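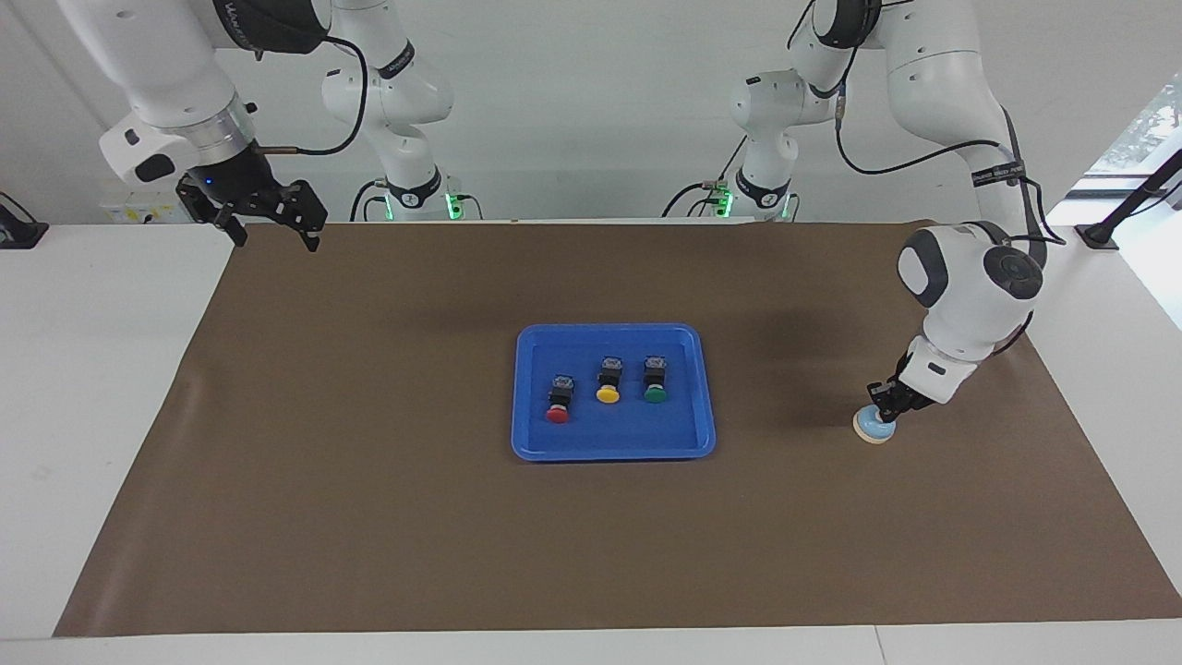 A reader of the old version of this page said it explained how to train things and hardly anything about how the bench was put together, and asked whether the build notes could come first. They also wanted to know if two arms were worth the trouble when one would do for picking up a button. The notes now come first. On the second point, one arm is enough for most of the tray work, and the second arm earns its place when a part has to be held and turned.

# Bright

Bright is a two-arm bench built in the shared workshop at Rasthorpe. This repository holds the build notes, the settings files and a small set of recordings made by driving the arms by hand. It was put together in spare evenings and should be read that way.

Last revised 2/16/24.

## What is in the repository

```
bright/
 build/ notes on mounting, cables and power
 config/ arm limits, gripper settings, camera settings
 recordings/ one folder per take
 tools/ playback, checking and trimming scripts
 CHANGES.md
```

The control program is called Hosow and lives in its own repository. Bright won't run without it. Use the release named in `config/hosow_version.txt`, as newer ones changed the order in which the joints are listed and the older recordings then play back on the wrong arm.

## Left and right

Left and right are always the robot's own. Seen from the front of the table, looking at the arms, the robot's left arm is on your right. Every file, setting and label follows this. The labels in the first month of takes did not, and they have been corrected.

## The bench

The arms stand side by side at the back of a white table. A brown mat covers most of the top between them and the front edge. Parts are easier to pick out on it than on the bare white, but the surface has a slight sheen and you do get pale streaks in it when the light comes from the window side. A duller mat would be better. We have not found one that lies flat.

Both arms came from Ellarier as bare units with grippers. The stands, brackets and cable runs were done here.

A few points for anyone copying the layout:

- Bolt the bases through the table top. Clamps were fine for slow moves and crept on fast ones.
- Set the base positions before drilling. Run both arms through their full reach at low speed, with the other arm parked, and mark where they come close.
- Keep the seam in the table top away from the middle of the work area. Ours is towards the right at the front and does no harm there.
- Leave the camera posts off until the arms are in. They are always in the way of the spanner.

## Cables

Cables took longer than anything else. The first try had them tied close to the arms for the whole length, and the wrist could not turn fully without pulling on a connector. They now hang in loops, with hook-and-loop straps holding them to the arm between bends. The loops look untidy and they do sometimes show up in the camera view.

To check a loop, switch the arm to free movement and turn each joint by hand to its stop. The cable should never go tight, and it should never drop low enough to brush a part on the mat. Then do it again with the wrist turned the other way. The second check is the one that caught our mistakes.

Straps loosen. Look at them before each session and move them back if they have slid down.

## Starting up

1. Clear the mat of anything that isn't part of the task.
2. Hold each arm clear of the table and switch on its supply.
3. Wait for the green lights on both bases.
4. Start Hosow and load `config/bench.yaml`.
5. Run the home move for the right arm, then the left.
6. Open and close each gripper once with nothing in it.
7. Leave the arms running for 18 minutes before recording. The zero of the left gripper drifts until then.

If a base shows any colour other than green, stop there and read the fault code in Hosow. Switching the supply off and on will usually clear it, but the code is lost, and a fault that keeps coming back is harder to trace.

The stop button goes within reach of whoever is driving. A second person may stand at the bench, though not with their hands over the mat.

## The tasks

The recordings cover tray work with small panel parts. A shallow blue tray sits near the middle of the mat and holds push buttons with red, yellow and green caps. The buttons have black bodies and are awkward for their size: they roll a little, and the gripper fingers are also black, so the point of contact is hard to see from the camera.

There is also a round part in light blue with a cream rim. It is wider than the buttons and easy to grip, but lifting it by the edge needs the fingers brought in low and close to the mat.

| Task name | Arm | What is asked |
|---|---|---|
| `tray_out` | right | take the named button out of the tray |
| `tray_in` | left | put a button back in the tray |
| `disc_place` | left | pick up the round part and set it down beside the tray |
| `hand_over` | both | pass the round part from one gripper to the other |

Button positions in the tray are changed by hand between takes. There is no fixed pattern and no jig. People tend to lay things out in tidy rows if left to it, so please tip the tray now and then.

## The recordings

There are 122 takes in the current set. Of these, 63 are tray tasks and the rest are split between the other two. Another 13 were removed, mostly where the person driving had stopped half way to move a strap. They are kept offline and can be had on request.

Each take folder contains:

- `joints.csv` - joint angles and gripper openings for both arms, with times
- `view.mp4` - video from the fixed camera
- `note.txt` - task name, arm used, result, and anything odd

The arm not in use stays in place and is still logged. Its gripper is left open. If you are only interested in the moving arm, use `tools/trim.py --active`, which drops the other columns and cuts the still part at each end.

Results in `note.txt` are given as `done`, `part` or `missed`. They were entered by the person driving, straight after the take, and were not checked by anyone else. A button put back on its side in the tray counts as `done`.

## Known faults

- The window is to the right of the bench as the camera sees it, and the glass goes very bright. Takes made in December are darker overall and the colours are less strong. Do not rely on the yellow cap matching between the two.
- Shadows from the left arm fall on the mat near the tray. A simple colour threshold will pick these up as parts.
- The video and the joint log start at slightly different times. `tools/align.py` fixes this for most takes. It fails where the arm was already moving at the start.
- Gripper opening is logged as a share of full travel and not as a distance. The two grippers are not matched, so the same number means a different gap on each.
- `hand_over` is the weakest task. Most takes were driven by the same person and look much alike.

## What it is good for

The set is small. It has been used here to test playback, to try out a grip detector and to show new members how the arms behave before they drive them. It is not large enough to train anything you would want to leave running alone, and all of it comes from one bench with one mat and one tray.

## Using and sharing

Build notes and settings may be copied and changed freely. The recordings may be shared with this page attached. If you build a bench from the notes and find a measurement wrong, please open an issue with the file name and the line. The bracket drawing in `build/` has been wrong twice already - check it against your own arms before you cut anything.

Still to do: a duller mat, a blind for the window, and a proper bracket for the camera cable.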